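## Production notes: the spring number

The spring number of the Drestwood Print Quarterly goes to press in March. It has a new paper stock, a different fold and a loose insert, and each of these affects how copies should be stored, mailed and displayed. The notes below are for subscribers, stockists and the libraries that keep a full run.

### Stock and format

The last 7 issues were printed on a coated sheet that held fine halftones well but cracked along the fold after repeated handling. The spring number moves to an uncoated, slightly yellow sheet supplied by Miltar. Blacks print softer on it. Solid areas of color sink into the surface and dry a shade darker than they look on screen, so the contributors' files were lightened in the midtones before plates were made. Artists who checked their proofs on a monitor should expect the printed page to match the paper proof and should disregard the screen version.

Page size is unchanged. The issue is saddle stitched with two staples, and the outer margin has been widened by 4 millimeters to allow for creep, the small outward shift of the inner pages when a thick section is folded. In earlier issues the page numbers on the center spread sat too close to the trim, and on some copies they were cut into. Page numbers now run at the foot, on the inside of the page.

The text face has not changed. Captions have gone up half a point, following several letters from readers who found them hard to read on the coated sheet. They are set in the roman throughout, with titles of works in italic and dimensions given height first.

### The insert

A single sheet, folded twice, is tucked into the center of each copy. One side carries a linocut by Sharon Sang, printed in two colors from the original blocks. The other side is an index to the previous 27 issues, arranged by artist and then by technique. Cross references are given for work made by more than one person. Reviews are indexed under the name of the artist reviewed, and letters are left out.

The linocut is printed by hand on a proofing press, and the insert is therefore limited to 519 copies. Those go to paid subscribers first, in order of renewal. Shop copies will carry an offset version of the same sheet, in the same size and on the same paper, marked with a small open circle beside the fold. The index is identical in both.
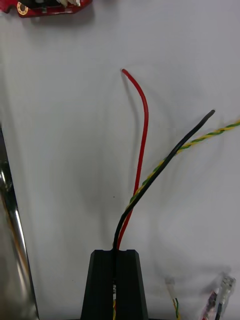 Sang's blocks were cut in mounted lino and registered with a pin system taped to the bed of the press. The first color is a thin gray with a high proportion of extender. The second is a full-strength brown, and it goes on after the gray has dried for two nights. Where the two overlap there is a third tone, and it varies from sheet to sheet. Sheets with heavy offset on the back were pulled out. Sheets with light variation in the overlap were kept, at the artist's request.

Oil-based ink on uncoated paper stays open for longer than most readers expect. The insert should be left unfolded and face up for a few days after it arrives, away from direct sun. Do not store it against glassine until it passes a rub test: press a scrap of white paper on a dark area, rub once with a thumb, and look for a mark. If there is one, wait another week.

### What is in the issue

The lead article is a long account of the tile workshops of Bragança and the paper stencils used in them, with fold marks and repairs reproduced at actual size. It runs to more pages than any article we have printed so far, and the letters section has been held over to make room for it. Following that is a technical piece on regraining small litho stones, with a table of grit sizes and grinding times. The table was checked against the author's studio log and corrected twice at proof stage.

The exhibition reviews cover three shows, among them the open print room at Asumdale, where visitors may ask for any drawer in the collection and look at the contents without glass. The review gives the drawer numbers. Readers planning a visit should note that the print room closes over lunch and that pencils only are allowed at the tables.

### Mailing and back issues

Copies are mailed flat in board-backed envelopes. The old tubes have been dropped; they put a curl in the sheet that took weeks to come out, and the uncoated stock would hold it longer. Postage within the country stays the same. Overseas postage goes up by one band because of the board.

Address changes need to reach us before the labels are run. Copies returned by the post office are held until the next number is out and then go back into stock — we can't hold an insert past that point.

Back issues are available for most of the run. The two earliest numbers are out of print and will not be reprinted, as the film for them was damaged in storage. Scans of both can be read at the Drestwood office by arrangement, and libraries missing either number may request a bound photocopy at cost. Requests should state the issue number, the binding edge, and whether a single-sided or double-sided copy is wanted.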